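The Skanderholm Road

2012-09-14 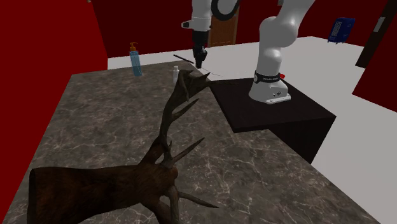 Ritu Dixit got the call about the house while she was standing in line at the tire place. Her uncle's lawyer had a slow voice and read everything twice. The house was in Skanderholm, it was hers if she wanted it, and there was a key with the woman who ran the post office.

She had met her uncle four times. He had been a surveyor for the county and after that he had been retired. At her parents' anniversary he sat on the back steps and showed her how to find north with a wristwatch, and she was nine and didn't own a wristwatch, so he gave her his. It stopped the next winter. She still had it in a drawer with the takeout menus.

She drove up on a grey morning with two new tires on the front. The highway went as far as Zurnis and then there was a gravel road for 38 kilometres, with a sign at the start of it that said no services. She had a thermos, a sleeping bag and a box of garbage bags. She'd told the office she would be back in four days.

The gravel was better than she expected until the creek, where it was worse. Somebody had put down planks. She got out and looked at them, got back in, and drove over with the window down so she could hear if anything cracked.

The post office was the front room of a house. The woman there was on the phone and pointed at a hook by the door without stopping her conversation. The key had a paper tag on it with her uncle's name in pencil. Ritu took it, waited a minute to see if there was anything to sign, and left.

It was a small house with a green metal roof. The porch light was on. It must have been on since he died, which was more than two months. She turned it off, then thought about finding her way back from the outhouse after dark, and turned it on again.

Inside it was cold and very neat. There was one chair at the table and another one folded against the wall. His boots were on newspaper by the stove. In the back room he had a drafting table and shelves up to the ceiling, and on the shelves were cardboard tubes, each with a number on the end cap. The numbers ran from 1 to 81.

She left those for later and did the fridge first. The power had stayed on, so it wasn't as bad as it could have been. She filled three garbage bags and carried them to the shed because of bears. She didn't know if there were bears in September but it seemed likely. She washed the shelves with hot water from the kettle, wiped down the counter, and ate a cheese sandwich standing at the sink.

In the afternoon she opened tube number 1.

It was a map of the yard. He had drawn the house, the shed, the outhouse, the woodpile and every tree, with the distance from each tree to the corner of the porch written in small square printing. The date at the bottom was in April, twenty-two years back. She took it to the window. He'd marked a rock. She looked out and there was the rock.

Tube 2 was the yard and the field behind it. Tube 3 was the field and the start of the bush. After that they went down to the creek, and along it, and up the far side. Each one overlapped the last by a thumb's width. She started laying them out on the floor of the front room, moved the table, and then had to move the chair. By the time the light was going she had done eleven and there was nowhere left to stand.

She slept on the couch in the sleeping bag. The wind got up in the night and something knocked against the wall outside, a slow knock with long gaps. In the morning she went out and found a coil of hose hanging on a nail. She took it down and put it in the shed with the garbage.

A man came by around ten. He had an orange cap and a dog that stayed in the truck. He said his name was Kanaujia and he had the place past the bend.

"You're the niece," he said.

"Yes."

"He said you might come. I've got his ladder."

"Do you need it?"

"I'm on the roof till the end of the month."

"Keep it, then," she said.

He nodded and looked past her through the door at the floor. She had to step aside because he had plainly come to a stop there and wasn't going to say anything until he'd seen them properly. He took off his boots. He walked along the edge of the room by the wall, in grey socks with a hole in one heel, and bent over near the window.

"That's my fence," he said.

"Is it in the right place?"

"It's in the right place there." He put his finger close to the paper but didn't touch it. "It's moved since. Frost pushed it over and I put it back where it was easier. He was at me for a year about that."

"What are they for?" Ritu asked. "Did the county want them?"

"The county never saw them."

"Did he say why he was doing it?"

Kanaujia thought about this. "He said he'd spent his whole working life measuring things that other people were going to sell," he said. He put his boots back on, sitting on the step, and did up the laces all the way to the top. "There's a place up there called Flaltance. It's on one of them. You won't find it on any road map. If you get that far, it's worth the walk."

"What is it?"

"It's a sort of a meadow," he said. The dog had started barking. "He named it. I don't know what it means. I asked him and he said it didn't mean anything, it just needed to be called something so he could write it down."

When he was gone she rolled up the first eleven and put them back in their tubes. She went to the higher numbers. The paper changed at 40, from a yellowish kind to a white one, and his printing got a bit larger. She guessed his eyes were going. In the fifties there were more mistakes, places where he'd scraped the ink off with a blade and gone over it. In the sixties he stopped putting the distances to single trees and only did the big ones.

Flaltance was on number 74. It was a clear shape like a kidney bean with a dotted line running up to it from the creek. He'd written the name across the middle in capitals, with a lot of space between the letters to fill it up.

She copied the dotted line onto the back of an envelope. Then she put the envelope down and just took the map.

It was two hours' walk. The path was there for the first part and after that it was there if you already knew where it was. She held the map against her coat and went from big tree to big tree. One of them had come down. She stood by the root end of it for some time, working out whether this was the spruce with 14.2 beside it or a different spruce, and decided it was, and kept left. The ground got wet and then dry again. A grouse went up next to her and she said a word out loud that she wouldn't have said at the office.

The meadow was smaller than it looked on paper. The grass had gone brown and was lying over in one direction. On the far side was a bench made from half a log, set on two flat stones, and she walked across and sat on it. It was wide enough for two people if they knew each other.

She could see the hill on the other side of the valley, and a bit of the gravel road, and a green square that was the roof. She hadn't thought she'd come up that high. She drank what was left in the thermos. She turned the map around until it matched what was in front of her, and she could follow it with her finger, the creek and the bend and Kanaujia's fence in the wrong place.

She thought about the lawyer, who wanted to know by the end of the month. She thought about her apartment, and how much the tires had cost, and whether you could get a person out here to look at the furnace. There wasn't a furnace. It would be the chimney she needed looked at.

On the way down she stopped at the fallen spruce again. She had a pen in her coat, the kind the bank gives out. She got the map flat against the trunk, found the tree, and drew a small line through it. Her line was blue and his were all black. She wrote the year next to it as small as she could.

It was nearly dark when she came out of the bush. The porch light was on. She went in and lit the stove, which took four tries, and she unfolded the second chair and put it at the table so she could set the tube on it while she ate.

Number 81 was still on the shelf. She opened it after supper. It had a border and a north arrow and the edge of a ridge along the bottom, overlapping number 80 by a thumb's width, and the rest of the sheet was blank. She looked on the back. Then she got up and checked the drafting table drawer for pens.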